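Virkix teleop notebook
Entry: Mar 5, 2023
Topic: remote-control demos in the simulated rooms, door approach task

Goal for this session is a first usable batch of hand-driven demonstrations for the Ratley policy. Operator drives base and arm from the desk, no scripted motion. Views from the sim: 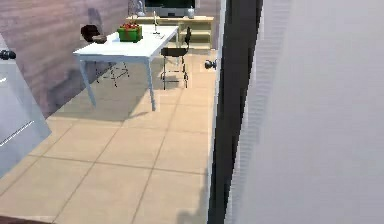
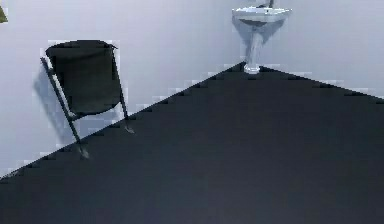

Page last changed: Mar 5, 2023

Setup. Control loop runs at 40 Hz, commands logged on the same clock as the renders. Base on the left stick, wrist on the right, grip on the trigger. Dead zone on the left stick is still too small and the base creeps when the thumb rests on it. Raised it in the Sutcliffe config, not in the shared one.

Door. The round black knob on the dark strip is the reach target in the first view. There is a second knob on the panel at far left, so the task text has to say which one. "Go to the knob" is not enough. Changed the prompt to name the side and re-labeled the earlier demos by hand.

Approach. Coming in square to the door edge works better than coming in at an angle. At an angle the operator corrects the wrist late and the log fills with small reversals, which the Ratley fit then copies. New rule for operators: stop the base, then move the arm. Slower, but the traces are cleaner. Blended motion can wait until the split version trains.

Sink corner. Used for base driving only, no arm. Dark floor, no tile lines, so it is hard to judge speed from the camera. I overshot twice toward the pedestal. The tiled room with the table is much easier to drive. Want demos on both floors in the set, otherwise the policy may lean on the grout lines.

Rendering. Floor edges in the sink view are stair-stepped, and the outline of the dark chair has a light fringe. Did not change the render settings mid-batch. Check whether Nisum exports at the same quality before mixing their demos with ours.

Dropped 2 demos, both for stick creep before the first command. The trimming script should catch these but it keys on wrist motion only.

To do:
- trim on base velocity as well as wrist
- move the dead zone value to the shared config
- write the stop-then-reach rule into the operator sheet
- replay one door demo open loop and compare the end pose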